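Protectors and cases – notes so far. Started in January, should have written this up sooner.

Have the Collby glass, the Flosar film (matte) and the Bhardwaj glass with the frame thing that's meant to line it up. Hòa put the first lot on, I did the rest. Dust under mine, top corner, near the speaker. Hers fine of course.

Film is a pain to get down. Went on crooked twice, third go ok. Squeegee card in the pack is useless, too stiff, used a bank card instead.
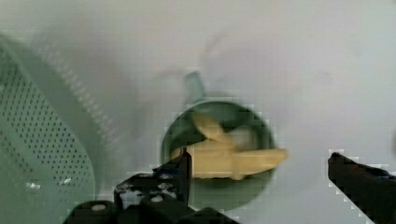
Kirnerness, February 9, 2023

Key scratch, same pressure on all of them as far as I can manage by hand. 200 strokes each, wipe, look under the lamp, carry on to 300.

- Collby – nothing at 200. Hairline at 300, only shows when you tilt it
- Flosar – marks allready at 200, goes cloudy after. Does hide fingerprints though
- Bhardwaj – clean at both. Chipped at the edge but I think that was me getting it out of the packet

Ihor says sand not keys, keys are softer than the glass so it proves very little. Fair. Need to get some sand.
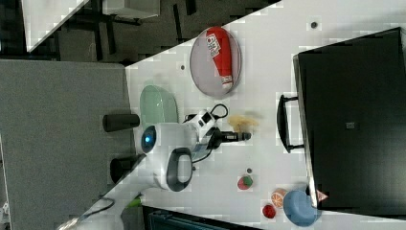 Also touch. Swipes near the edge get missed with the Collby on, up to 3 in a row before it picks one up. Flosar no trouble at all. Didn't try gloves.

Cases: only 2 of them go on over the Bhardwaj without lifting it. The clear one pushes the bottom edge up and then you get the air line all along it. Swapped to the other phone to check, same again.
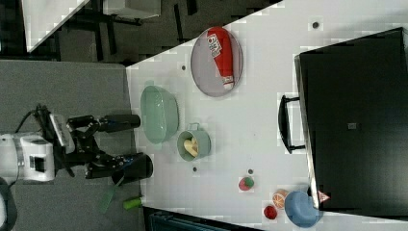 Ihor Shevchuk wants the peel test done properly, ie leave them on for the full time and then pull. I just want to know if they leave glue. Flosar does leave a bit, comes off with a thumb and some patience.

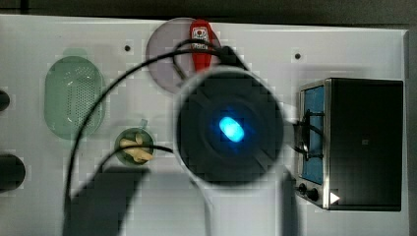 Glare readings still to redo, the first set were all over the place and I hadnt written down the lamp height. Want something bright and small to look at through each protector, so the edges of it either stay sharp or go fuzzy. The blue oval light in the middle of the dark round face would do nicely, halo and all. Matte film will smear it I expect, glass shouldn't. Put it to Hòa La before setting anything up, she has the sheet with the old numbers.

To get – sand, more wipes, another Flosar pack (last one has a crease)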